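Winda Fold-Out Visitor Map of Herandale

Item 2703. In stock.

I started making this map after one too many vacations spent in a parking lot with no signal, turning my phone around and around trying to figure out which side of the lake I was on. So it's paper, it's big, and it covers all of Herandale, from the ferry landing at Gittins up to the last campground on the Ukier road. You can write on it (please do, I write all over mine!).

The front is the whole region with the roads, the ski hills, the boat launches, the little museums and every lodge that answered my letters. There are 657 places in the index. The back has street maps of the 2 towns, plus the winter bus route, which I kept getting asked for. 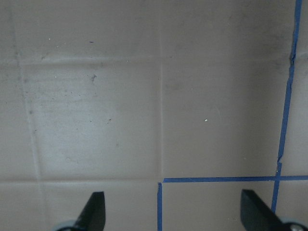

Fold lines crossing, with blue tape at the lower center.

A word on folding. It goes in half lengthwise first and then back and forth like an accordion, and if you do it the other way you'll get a fat lump that won't fit the sleeve. My friend Rhiannon Gape still does it wrong, and her copy lives in the glove box held shut with a rubber band.

What's new in this printing: the Gittins trailhead has moved to the north lot, the old toboggan run is off, and the scenic railroad is marked as summer only (it opens in May). I also made the campground numbers bigger. Osian Wogan drew the hill shading again and I think it's his best yet, especially around the gorge, where you can finally tell up from down.

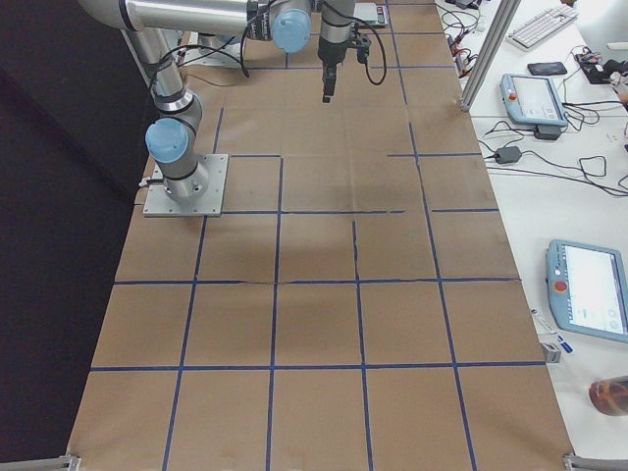
Blue tape grid on kraft paper, with the silver arm at left.

I print 1000 at a time and they do run out before the holidays, so if it's a gift, get your order in by 26th November. Maps ship flat in a mailer if you want one for the wall, or folded in the sleeve for the car. Just tell me which in the order notes, otherwise you'll get folded.

Spotted a mistake? Write to me! Lodges change hands, cafes close, and I'd love to hear about it before the next printing. If yours is the first letter about it I'll send you the new map free.

Also from Winda: Ukier Pocket Trail Guide, Herandale Ski Hills Poster, spare map sleeves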